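Feb 29, 2020

So I finally made it to the open day at Stusside! I'd been saying I would go for two years, and this time I got on the early bus with a sandwich in my coat pocket and went. It's the old Ogola building on Lendgate, the one with the loading doors they painted green (badly, you can still see the rust). I expected a quick look and a free pen, and I stayed until they were stacking the chairs.

## Getting in

You sign a clipboard, you get a sticker, and you're sent up the back stairs because the elevator is for deliveries only. My group was six people, mostly locals, plus a dad with a very patient kid who wanted to know where every door went. Shigeru Wada took us around. He talks fast and walks faster, and I loved him right away!

The first stop was the old drawing store, which has 1,024 flat drawers, all numbered by hand. We were allowed to open any we liked. I got one full of string and one full of letterhead for Sivon, the company that had the top floor before. The kid got a drawer with a whistle in it, so that was the sound of the next ten minutes.

## The workrooms

Upstairs is where people work now, and it's much more lived-in than I'd pictured. I'm nosy about other people's desks (always have been), so this was my favorite part. Everybody has their own way of spreading out, and I kept falling behind the group to look at lamps and shelves and whatever was lying around.

I have a weakness for small things left out on big white surfaces, and I could have stood over this lot for ages. The crinkly clear wrapper was catching little bits of red and blue light, and next to it was a white faceted thing with a diamond pattern that I badly wanted to pick up. And the cables! Black loops going every which way, right over a yellow boxy thing. It made me feel a lot better about my own desk at home. 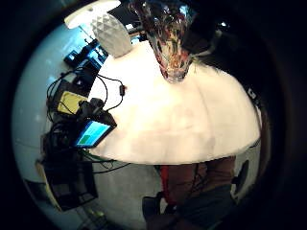 ## Tea, and getting home

Tea was in the old canteen, with almost 70 of us squeezed in by then and one urn doing all the work. Get there early if you want the lemon cake, I only got crumbs. The next open day is in May, and Shigeru says the roof will be open too if the railings are finished. The bus back goes from the far side of Lendgate, by the way, and I stood at the wrong stop for a good while before I noticed.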